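Skorner CL-7 Handheld Coal Moisture Meter: Field Review

The CL-7 is a battery-powered capacitance probe for checking the moisture of crushed coal at the stockpile. It has a steel spike, a sealed handle and a two-line display. Skorner sells it to small and mid-sized pits that send samples out to a lab and wait a day or more for the answer. I used one through April at the Bolstead pit, mostly on the washed product pile and occasionally on raw feed.

Setup takes a few minutes. The meter ships with curves for lignite, sub-bituminous and bituminous coal, plus four empty slots for your own. The factory bituminous curve read high on our washed product by just under two points, so I built a custom curve from oven-dried splits. The manual says five splits are enough. I would use at least twice that, spread across the range you expect to see.

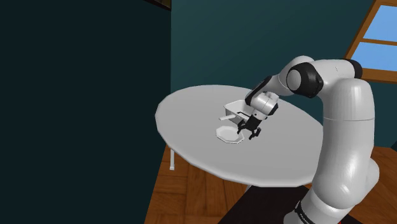
White arm with a two-fingered gripper above a round table.

Once the custom curve was loaded, I took 104 paired readings against the oven. The average difference was 0.4 percentage points and the worst was 1.3. Most of the large misses came from coal with a lot of fines, which packs tightly around the spike and pushes the reading up. Coarse lump has the opposite problem. Anything with a top size over 50 mm leaves air gaps, and the number drifts down. Skorner lists 40 mm as the limit and I would stay under it.

Repeatability is good if the spike goes in to the same depth each time. There is a groove at 300 mm, but it fills with dust and becomes hard to see by the end of a shift. I put a band of yellow tape over it. Begoña Mateos, who runs the sample prep room, got readings within half a point of mine on the same pile with no practice.

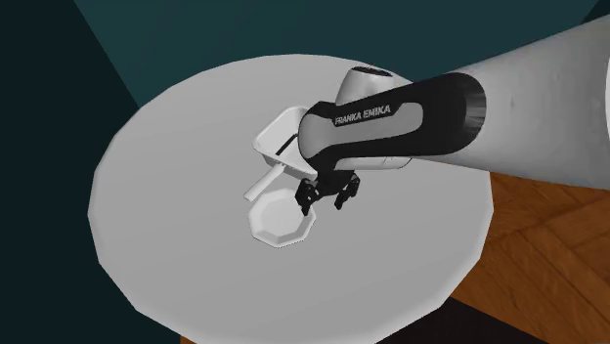 Temperature correction works between 5 and 40 degrees Celsius. Outside that range the display shows a small "T" and keeps reading, and the mark is easy to miss in sunlight. The stored record carries no flag at all, so a bad morning reading looks the same as a good one after download. This should be fixed in firmware.

Memory holds 2762 readings. Download is by cable to a plain CSV file, with time, curve slot and moisture in separate columns. The cable port cover is a rubber plug on a thin strap, and ours tore in the second week. Replacements come from Protwood, the regional distributor, and took seven days to arrive.

Compared with the older Rind probe we had before, the CL-7 is quicker to settle (four seconds against nearly 20) and easier to read with gloves on. The Rind has the stronger spike – I have bent neither, but the Skorner flexes noticeably in compacted material. Kaj Ketilsson on the night crew still prefers the Rind for the raw pile for that reason.

Do not use either one for contract moisture. For blending decisions, spray control and deciding which pile to load first, the CL-7 is accurate enough.

Good: fast, repeatable, simple data file, custom curves.
Bad: factory curve, port cover, no temperature flag in the log.
Rating: 7 out of 10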